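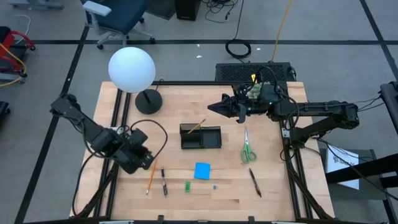 作業台の左奥に置いた丸いランプ

ホーム レビュー一覧 照明 家具 お問い合わせ

Grorulik 卓上ランプを12週間使った感想

日本に住んで長くなりましたが、日本語で長い文章を書くのはまだ少し緊張します。読みにくいところがありましたら、お許しください。

私は夜に木の作業台で製本の練習をしています。天井の照明だけですと、自分の頭の影が紙の上に落ちて、糸の穴がよく見えません。それで5月に、Grorulikの丸いランプを買いました。値段は3,039円でした。同じ店にTondunenのランプが2,523円でありまして、かなり迷いました。決めたのは形です。白くて大きい球に、短い黒い首と、黒い丸い台。飾りがなく、古い机にも新しい机にも合うと思います。

光は柔らかいです。球の表面がなめらかで、どこから見ても同じように明るく、目が疲れません。紙の白と生成りの違いも、夜九時を過ぎてからでも分かります。ただし、細かい字を読むためのランプではありません。友人のHeriberto Ospinaさんは楽譜を読むために同じものを買いましたが、一か月でやめて、首の曲がるランプに替えたそうです。私も糸を針に通すときは、別の小さい灯りを足しています。

電球は付属していません。説明書には60ワット相当までと書いてあります。初めに上限のものを入れましたら、近くではまぶしすぎましたので、今は一段暗い電球色を使っています。球を外すときは台をしっかり押さえて、左に回します。最初は固くて、壊すのではないかと心配しました。

不満は二つあります。一つはスイッチがコードの途中にあることです。台の後ろに落ちると、手で探さなければなりません。もう一つは埃です。白い球なので、三日も拭かないと上の方が灰色に見えます。乾いた布で十分ですが、面倒な人には向かないかもしれません。

安定は良いです。机の上で革を叩いても、倒れたことはありません。以前使っていたGilmartinのランプは台が軽くて、辞書を隣に置いて支えていました。

読書や裁縫が中心の方には、もう少し明るくて向きを変えられるものをお勧めします。手元と部屋を一緒に明るくしたい方でしたら、この値段でよい買い物だと思います。次は、Grirardの紙押さえについて書く予定です。

文:Barry Treloar

お問い合わせ | © Barry Treloar 無断転載はご遠慮ください | ページの先頭へ戻る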